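How Small States Keep a Treaty Alive After the Signing

By Ifeoma Ugwu

Most agreements between governments are negotiated in a few months and administered for decades. The second part gets little coverage. The Usel river accord, which divides water between Nenstead and Flendena, is a useful case, as its working rules are short and its records are open. 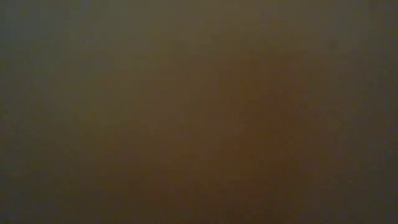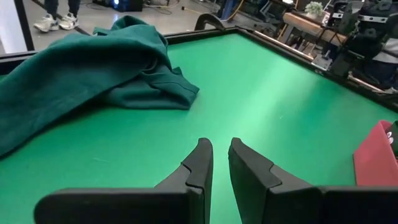 Blurred olive and reddish-brown tones, first picture; dark green cloth on a bright green tabletop, second.

The accord runs to 29 articles. Only five deal with the volume of water each side may draw. The rest set out who measures it, who is told, and what happens when the readings differ. Each government appoints two delegates to a standing commission, which meets every September in whichever capital did not host the previous session.

Disputes begin with a written notice. The receiving side must reply in writing before either government may raise the matter in public. That clause was added late in the talks at the request of the Flendena delegation, whose ministers had learned of an earlier complaint from a radio bulletin.

The commission's archive now holds more than 1,000 notices. Most concern gauge readings, late reports or the wording of minutes. A handful went to the outside arbiter, a post created under the Mohammed protocol and paid for equally by both sides. The arbiter's findings are advisory - neither parliament would ratify a binding version - but they are printed in full, and a government that ignores one has to explain itself at the next session.

Critics in Nenstead say the process is slow. A reply can take months, and farmers downstream plan by the season. The delegates' usual answer is that the old arrangement, an exchange of letters between foreign ministries, had no deadlines at all.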